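# Full house for Nadham's open afternoon as the practice kitchen goes up on the wall

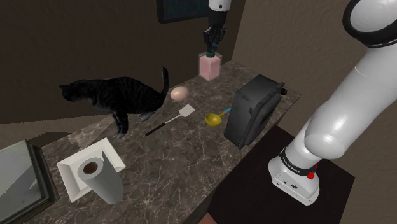
*Words: Samah Tahiri | Urkberg local news | August*

There were 23 chairs set out at Nadham's workshop in Urkberg, and by two in the afternoon people were sitting on the window sills. The small robotics outfit opened its doors to neighbours, school groups and anyone else who fancied a look at what goes on behind the blue shutters on the old tannery lane, and a lot of people fancied it!

The main draw was the simulated kitchen, projected large across the end wall of the workshop. It's the place where the team's white robot arm does most of its learning before anyone trusts it with a real cup or plate. There's a long marble-patterned counter, a roll of paper towel standing on a tray, a spatula, a little yellow ladle, and a black cat with its tail straight up in the air. The children had named the cat before the welcome speech was over (Biscuit, by a show of hands).

Fadwa Amrani, who leads the simulation work, ran the demonstration from a laptop on a trolley, and she is a lovely person to watch at it. She talks quickly, stops for every question and plainly enjoys the odd ones. Her first task for the arm was a simple one: hold on to a see-through pink block at the far end of the counter, with a brown egg lying not far from the cat's tail and plenty of other things in between.

"People ask why we bother with so much clutter," she told the room. "Go home and look at your own worktop. I've never seen a bare one in my life."

The block itself is a plain thing, a bit taller than it is wide, and glassy enough to make life awkward. Amrani explained that see-through objects are hard going for the cameras her team works with, and that a good part of the past year has been spent on exactly that. The arm comes down over the block and closes two fingers on it, and I don't think I've ever been in a room so keen on a pair of fingers closing. When she ran it again from the start, slower, the front row counted down out loud.

Each practice run begins with the counter laid out afresh. The egg might be by the ladle, the tray might be turned the other way, the big black appliance might be nearer the middle. Amrani said the team puts a new idea through 100 of these layouts before it goes anywhere near the real arm, and that they can be left to run overnight while everyone is at home in bed. She put a chart of one such night up on the wall, mostly green with a stubborn patch of red towards the end, and was very cheerful about the red. Those are the runs she reads first in the morning.

After the tea break (thank you to the Grondano bakery for the almond rolls, which went in minutes) the crowd split into two. One half stayed for a second round at the projector. The other went through to the back to see the real arm, which was switched on but working slowly behind a rail, moving wooden blocks from one box to another. Several visitors said they'd expected it to be louder. It makes a soft whirr, a bit like a sewing machine in another room.

Younger visitors were then allowed to lay out a counter of their own on the laptop, dragging things about with the mouse. Ragab School had sent 17 pupils, and they took this very seriously. One group tried to hide the block behind the black appliance. Another wanted to put all the eggs in the world on the counter and had to settle for 5. Amrani saved every layout and has promised to run them all properly and send the results to the school, good or bad.

I had a go too, after the queue had thinned out. I moved the ladle, changed my mind and moved it back, and then spent far too long deciding where the spatula ought to live. It's surprisingly absorbing, and I'd have stayed longer if a boy of nine hadn't been waiting behind me with a plan.

There were good questions from the grown-ups as well. A retired cook wanted to know how hard the fingers squeeze, and got a full answer with a sketch on the whiteboard. Someone else asked whether the arm would ever do the washing-up. Amrani said she would be first in line to buy it, but that wet plates are a long way off, and that her team is still working on picking things up and putting them down well.

The doors were meant to close at four. It was nearer five when the last visitors left, and there was still a small knot of people round the laptop arguing over where the egg should go.

Nadham hopes to hold another open afternoon in the autumn, with more chairs. Entry will be free again, and schools that would like to bring a class can leave their details at the workshop door or at the Urkberg library desk.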